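Paper or Ceramic: Who Washes the Mug?
Misaki Honda, Astonport
Friday, August 20, 2021

3. What we did

The break room at Tannous has a shelf of mugs and a sink, and between the two there is a long-standing disagreement. For 10 working days in August I kept a tally of which kind of cup people took with their coffee. The office has 22 staff, of whom four drink tea and declined to take part on principle.

I had expected the mugs to win in the morning and lose by afternoon, once the clean ones ran out. They lost by 9:30. By the second day, 13 mugs were sitting in the sink, one of them growing something that my biology classmates asked to keep.

4. What people said

Everyone I interviewed preferred ceramic. They said coffee tastes better in it and that paper is wasteful. Several told me this while holding a paper cup. When I asked about washing up, most remembered a meeting.

A sign reading "Please rinse" went up on day six. It got a coffee ring on it, which I have recorded as a response.
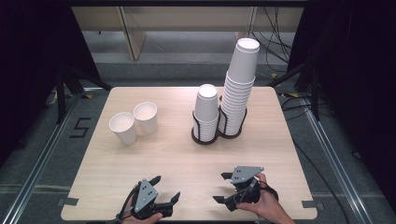 Figure 2. Paper cups and a double-ring wire holder.

5. Limits

My tally sheet hung next to the coffee machine, so people knew they were being watched. It does not seem to have improved them. I also left a mug in the sink on day eight and have counted it.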